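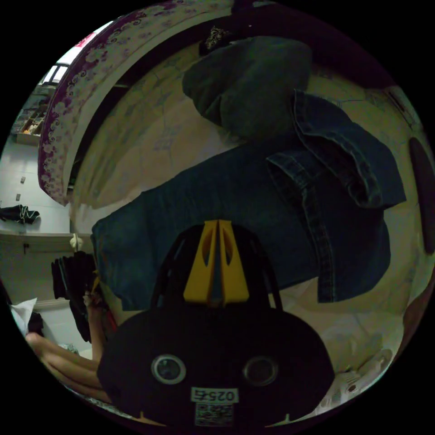
Home demo day at Langlois: who else went?

Posted Sunday by siltfoot
Print | E-mail this thread

siltfoot: Went along for the 2 o'clock slot and got to see the yellow-fingered grippers up close, jeans and all. I loved it — I'd pictured a lab bench and got somebody's bedroom!

grumblebox: Five of us squeezed in by the door and I still say Sivetti's open day was better. Jeans are easy. Show me a fitted sheet.

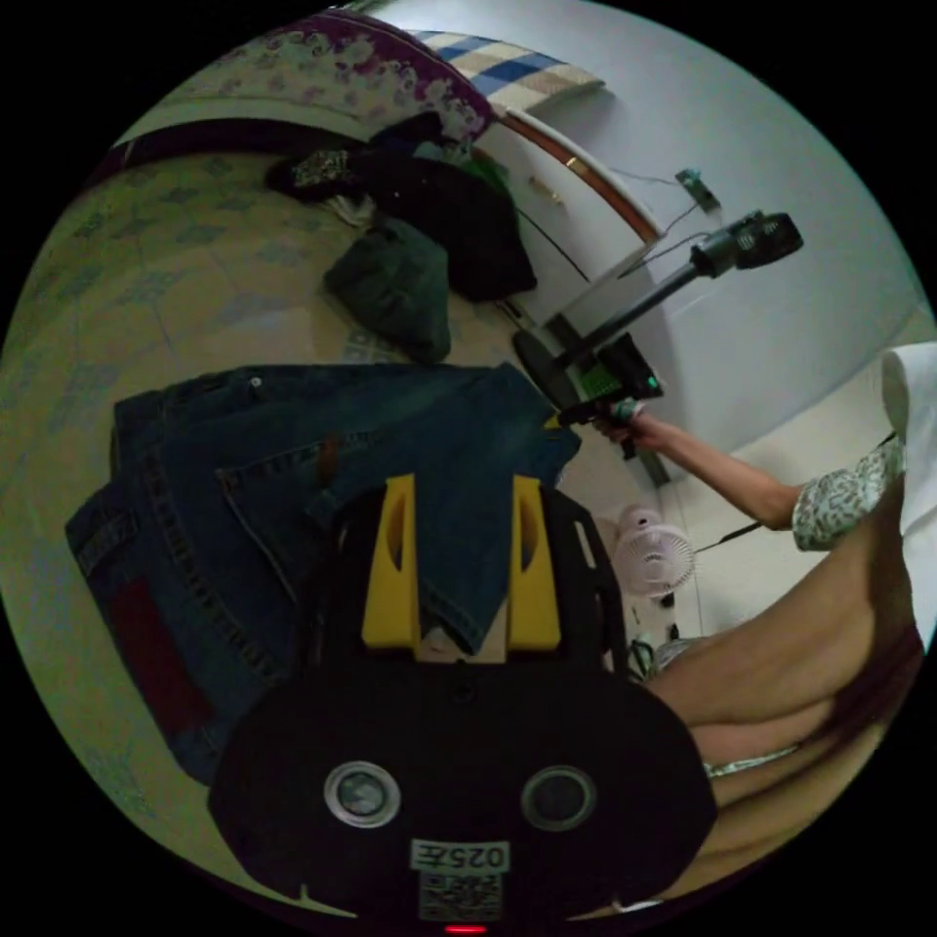 Mitiku Degefa, demo host, Lonetetti

Fitted sheets are on my list for June, grumblebox. Denim's heavier than you'd think to pinch by a corner, have a go next time.

siltfoot: I'd have a go! My own floor could do with it.

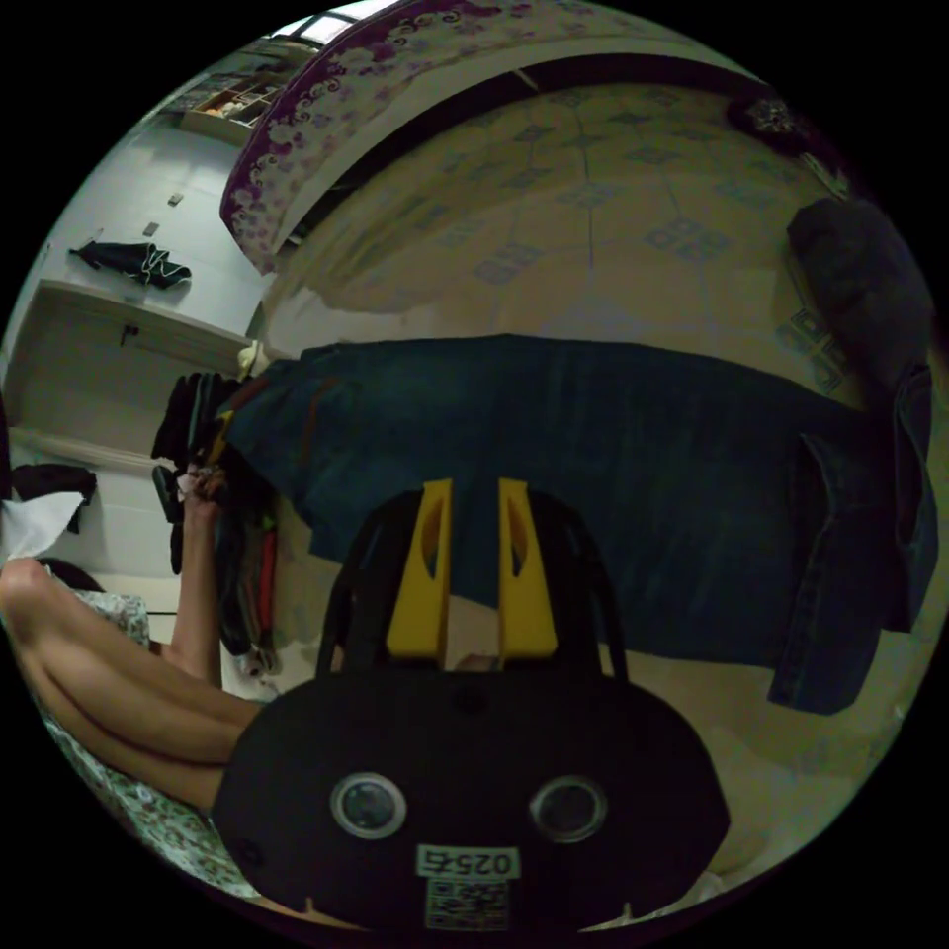
Last edited: Sunday, 8.40 pm

grumblebox: Fine, but 190 for the kit hire? For folding trousers?

corentin_rey: I'd pay it. Siltodari wanted more and you couldn't touch anything.
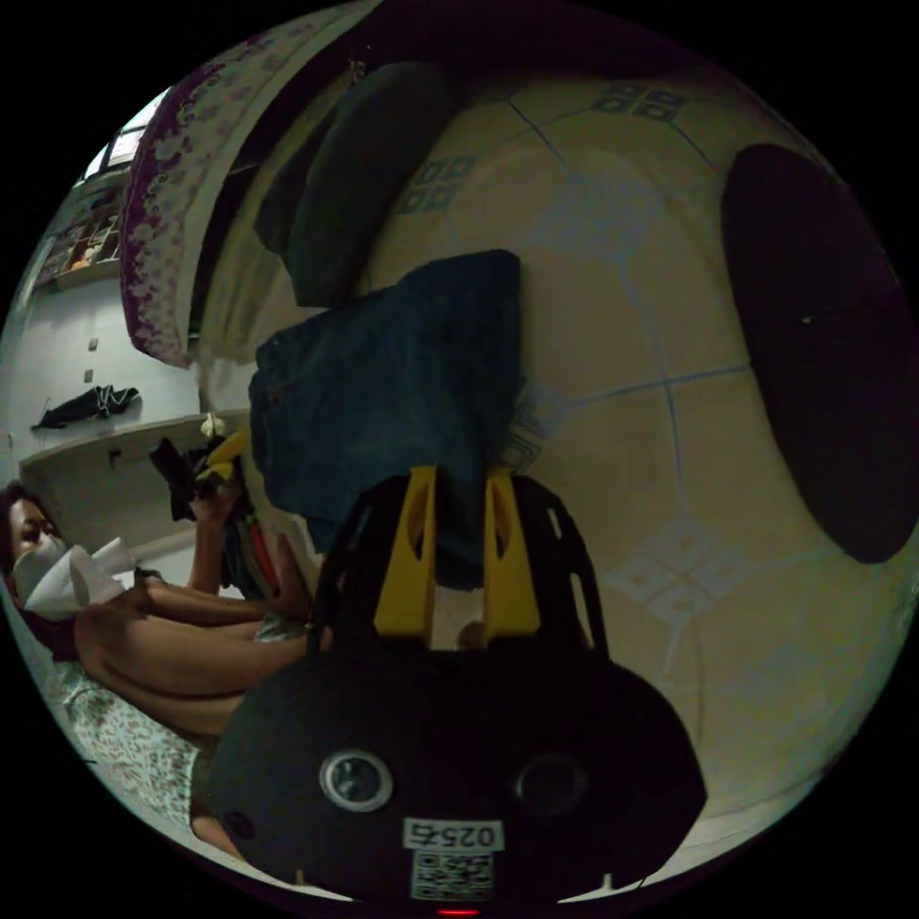 Next visit: who's in?

siltfoot: Me, and my sister if there's room.

grumblebox: Go on then. I'm bringing the sheet.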